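Monolora Cell Forum > Setup and Maintenance > Dual-arm bench cells
Thread: Right gripper drifts after wrist remount, cord transfer cell

dryu_cells
Cell is two arms on one table, moving power cords between two open cartons. I remounted the right gripper in January after replacing the wrist cable. Since then the fingers come down 5 mm off the taught point on the right carton. The left arm was not touched and repeats fine. Flange bolts are at the torque in the manual. Zero offsets were reloaded from the backup. Current state of the bench:

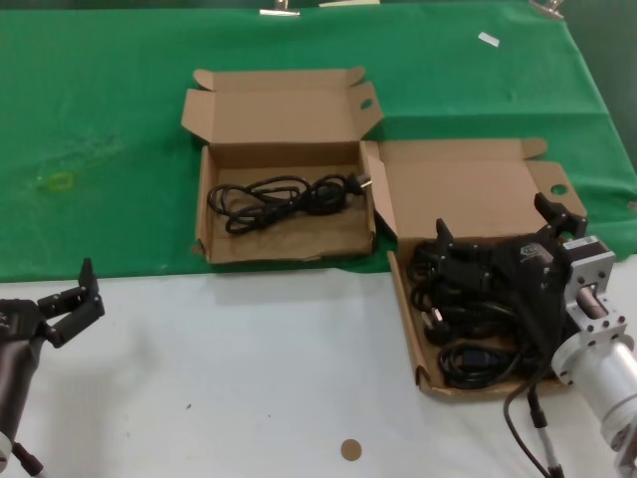 The offset is constant over the whole carton, so I don't think it is a joint zero problem. A bad zero should grow with reach. I would like to correct it in the tool frame and leave the taught points alone. Has anyone done this on a two-finger gripper without the calibration pin?
Do-yoon Ryu

noltach_fitter
Check the flange seating before you touch any numbers. Take the gripper off, wipe both faces, look for a burr near the dowel hole. We had the same complaint on a Noltach wrist and it was a flake of threadlocker between the faces. Torque reads correct either way.

Also, your cable has a lot of slack hanging off the arm. With the wrist rolled over, that can pull on the connector.

dryu_cells
Faces were wiped at the remount. I did not look for burrs. The slack is deliberate. With a shorter loop the cable went tight at the end of wrist roll, and that is how the last one failed.

kenins_b
I disagree with fixing this in the tool frame. Your cartons stand on a cloth with no locator. If the cloth or a carton moved 5 mm during the repair you would get the same constant offset. Put a stop block on the table, re-seat the carton against it, then measure again. We run Ķēniņš fixtures for this but two pieces of angle would do.

dryu_cells
The cloth is clipped along the far edge. I take the point about the cartons, but I measured against a scribed plate clamped to the table, with no carton in place. Same 5 mm.

kenins_b
Then say so in the first post. Measured against a plate, it is the tool.

noltach_fitter
Or the flange. Is there a wrist camera on it? If you view the same carton with the fingers open, you can compare finger symmetry before and after you reseat.

dryu_cells
There is one. Saved a view with the fingers open over the carton that has the single cord in it.

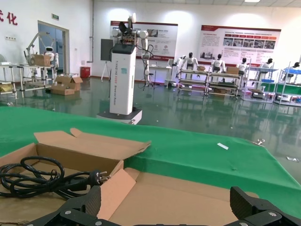
Wrist camera view, fingers open, plug pointing toward the center of the carton.

noltach_fitter
Use that pose as the reference. Reseat, return to the same joint values, save again, overlay the two. If the fingers keep their place and the carton moves, the flange was out. If neither moves, go to the tool frame.

dryu_cells
Gripper off and back on. Raised edge on one dowel hole, stoned flat. Bolts tightened crosswise in 2 passes. Error on the plate over 10 approaches is now under 1 mm. Tool frame left as it was.

kenins_b
I would still fit the stops.

dryu_cells
Stops are on order from Diltumia. Will run 38 transfers once they are on and post the log.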